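Projects > Greltetska Shared Kitchen > Progress reports

Greltetska Shared Kitchen: second progress report to the Branov Fund

14/08/2022

Hello again! You asked for something a bit longer this time, with more on how the tableware part of the grant is going and less on the building, so I've put the tableware first and tucked everything else at the end. Skip to the money if you're in a rush, I won't be offended.

Quick recap for anyone on your side who is new to the file. The grant pays for us to replace the old mixed crockery with a light, cheerful set that kids and older folks can both handle, and to work out a way of setting out, clearing and storing it that doesn't eat up half of every lunch. We run two lunches a week during the school year and a smaller one over the summer. Our room is long and skinny, with the sink at one end and the serving hatch at the other, and that layout causes more arguments than anything on the menu.

What we bought

We went with plastic in the end. I know the first proposal said we'd look at enamel, and we did look, and it was lovely, but it was noisy and it chips when it lands on our floor (everything lands on our floor sooner or later). The Negri catalog had bowls and cups in lots of colors, sold loose, so we could pick our own mix and reorder single pieces without buying a whole box. We ordered in two batches. The first came quickly and the second sat in a depot for ages while I made a lot of phone calls.

I did wonder if all that color would be too much. It isn't, at least not to me. The old stuff was beige and made soup look sad. Now people come up to the hatch and ask for the orange one or the purple one, and grown adults do it too! One small surprise is that the bowls don't all have the same shape. Some are wide and shallow and others are deeper and narrower, so we've started giving the deep ones to soup and the wide ones to salad and pasta. That wasn't in the plan but it works nicely and I'd like to keep it.

Sorting and stacking

This has been the bulk of the work since the last report, and I'm happy to say we're mostly there. We cover the sorting table with a dark green cloth, partly to stop things sliding and partly to cut the clatter, and the pieces get spread out on it before they go anywhere near a shelf. 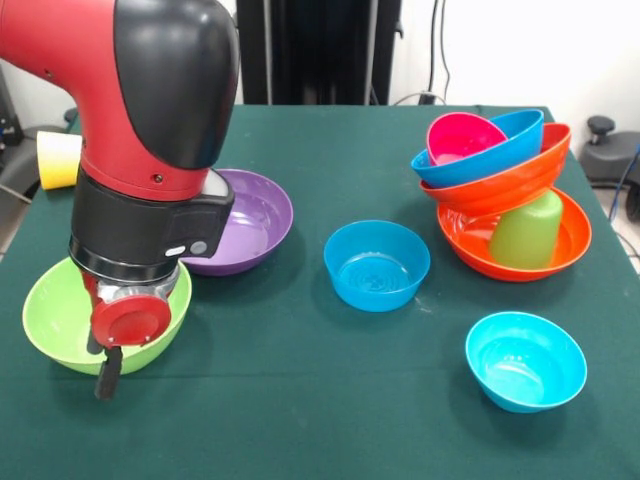
Bowls and cups out on the green cloth, with a tall stack on the right built up from the orange bowl.

You'll gather from the stack that we have not fully cured ourselves of piling things as high as they'll go. Mixed stacks are our weak spot. A cup upside down in a bowl looks like a clever way to save space, and then something else goes on top, and then something else, and sooner or later you've got a tower that makes me hold my breath. The house rule is now bowls with bowls and cups with cups, wide ones at the bottom. I've written it on a card over the shelves. I've also broken it myself, so I can't be too stern.

We tried sorting by color first. It was a flop. It looked gorgeous on the shelf for one afternoon, but the deep bowls and the shallow ones don't sit well inside each other, so every color pile leaned. Sorting by shape is much duller to look at and far better in practice. The shelf edges are marked with tape now, and setting out for lunch has gone from 16 minutes to 8 on a good day. On a bad day it's still 16, usually when the dish rack is full and we have to dry things by hand before we can start.

Cups are the part I'd still call unfinished. They roll. They tip over when the cloth gets bumped, and they don't nest as snugly as the catalog led me to hope. I've been testing a shallow tray with a raised lip, borrowed from the Illura canteen across the yard, and so far I like it a lot. If it holds up through the fall I'll ask to buy two of our own out of what's left.

Washing and wear

The plastic is wearing fine. Tomato sauce has left a faint tint in a few of the lighter pieces, which I've been attacking with baking soda, with so-so results. Nothing has cracked. We've lost 6 cups since we started, and I strongly suspect most of them went home in lunch bags or are living in the sandbox out back. I'm not going to chase them. Replacements are cheap and they're already on the reorder list.

The glossy insides do show water spots. It bothers me more than it bothers anybody eating out of them, so I've stopped polishing and I recommend that as a life choice.

Money, briefly

Spending is under the tableware line and a little over on shelving, because the brackets in the first quote turned out to be too short for the depth we needed. The two balance out. The full sheet is attached to the email with receipts in date order. The depot charged us a storage fee that I'm still disputing, so please treat that one line as open.

What's next

Between now and December I want to finish the cup trays, put up the last shelf by the hatch, and write the setting-out routine on a single page that a person can follow on their first day without asking me anything. I have a draft. It's two pages and rambles, much like this report. I'd also like to move the sorting table closer to the sink, which means shifting the freezer, which means an outlet, so that one may slide into next year.

One request: could we move the leftover training money over to trays and replacement pieces? It's a small amount and we didn't end up needing the outside session. If you need a form for that, send it over and I'll fill it in right away.

Oh, and the card over the shelves needs laminating. It already has soup on it.

Related items
First progress report: clearing out the old crockery
Shelving quotes and room plan
Lunch schedule, summer and fall
Reorder list for bowls and cups

Contact the kitchen office | © Greltetska Shared Kitchen | Back to top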